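**Drawer Loading** is a student project of the Troleck robotics club, a two-arm task where a pair of small robot arms put rolls of clear tape into a teal drawer unit. Started in March as a club exercise, later entered in the Pavska student meet. Members usually just call it "the tape job".
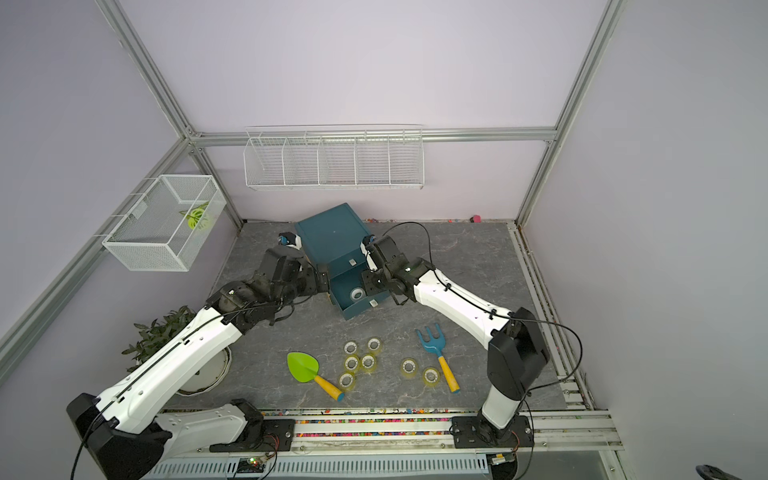 Article by Bok-nam Jang, club secretary
Last edited May 2, 2018

## Background

The club grew out of an evening class at Yoo. Early tasks were simple – push a block, lift a cup. The tape job came next, picked for being awkward: a drawer, round things that roll, and two arms sharing not much floor. Seung-woo Bang wrote the first version of the rules. Deok-su Myung did most of the rewriting.

## Setup

Both arms stand at the front of a small enclosure, aluminum rails and pale walls, facing in. Toy garden tools share the floor, a green-bladed trowel and a blue rake, and stay there as clutter. They are not part of the score. Touching one is allowed, moving one onto the drawer's path is not.

Gripper cameras give the close view. Good for the fingers and whatever is right next to them, poor for knowing where the other arm has got to. The corner of the enclosure is used as a reference when checking a wrist view by eye. 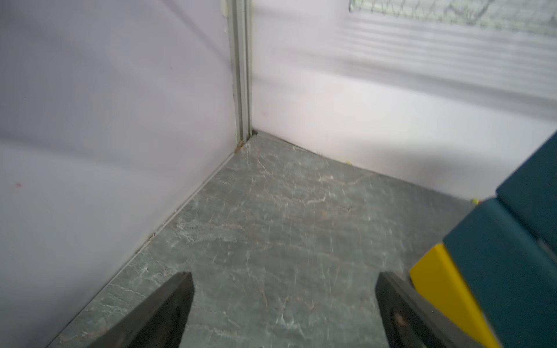 Han-gyeol Yeo argued on the talk page that the wrist view should be dropped from scoring altogether, as judges kept disagreeing over whether a drawer was open from that angle. Scoring now goes by the fixed view only. The wrist recordings are kept for practice.

## Rules

A run starts with the drawers shut and the arms clear of the unit. One drawer is opened, rolls go in, drawer gets closed. Either arm may do any part. Handing a roll from one gripper to the other is legal but slow, and most teams gave it up.

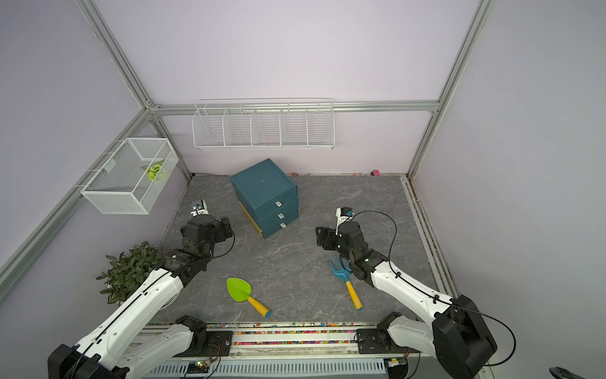 *Drawer unit closed, trowel and rake on the floor in front.*

Penalties are for tipping the unit, dropping a roll outside the floor area, or the arms hitting each other. A roll that ends up on its side in the drawer still counts. Bo-ram Maeng's team asked for a ruling on this twice, the answer was the same both times.

## Student work

The class splits into pairs, one student to an arm. Beginners drive by hand first, then record runs, then try training on them. Recorded runs get numbered in one long list, and run 707 is the one shown to new members – a clean opening with no bumps. The last entry when this artcle was updated was 3249.

Pairs swap arms every session. Opening the drawer is considered the hard half, placing rolls the boring half.

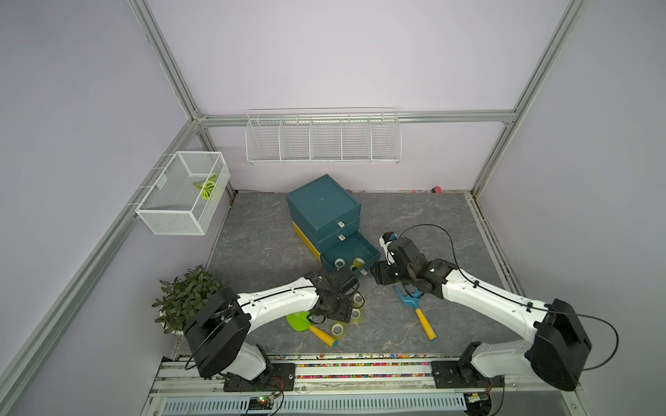
*Bottom drawer open with tape rolls inside, more rolls still on the floor.*

## Competition

At Pavska the club entered 2 teams. Neither placed. The judges' notes praised the drawer work and complained about long waits between moves, which the club put down to cautious settings teh night before. A return match with the Ferkari club is planned, same rules, no date yet.

## See also

- Ferkari club
- Pavska student meet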